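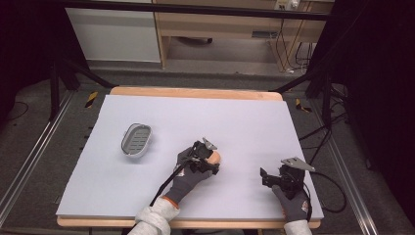 Search this site Enter keywords Go

Progress report to Divo, Gunutus hand cell, Furncombe workshop
April

The cell is again in regular use since the start of the month. This report covers its set-up and care, as agreed in the second stage of the grant.

Grippers. We have two hand-held grippers, left and right, and both were opened and cleaned. On the left one the jaws did not close evenly, and a round object would slip to one side. We replaced 6 screws and adjusted the jaw travel. The egg is now our standard check for this: pick up, hold, put down in the grey dish. The left gripper has passed about 300 cycles of it without a new adjustment. The right one needed only new fingertip pads.

Cables. This remains our weak point. The cable on the left gripper goes back along the forearm, and it pulls when the operator reaches far. We lost 11 working hours to one broken connector. Dimaculangan has supplied a softer cable, and we will fit it in May, first on the left side.

Table. The white sheet is changed when it shows marks, and the colour balance is checked after every change. The table position is measured from the rails each morning before the first run.

Building. Our part of the Furncombe building dates from 1963 and the wall outlets are few. We have asked for one more circuit, and the answer is still open.

Budget. Spare parts are a little over the plan and labour is under it. We ask to move the difference between these two lines. The total does not change.

Next period: fit the new cable, repeat the egg check on both sides, and write the maintenance sheet in its final form.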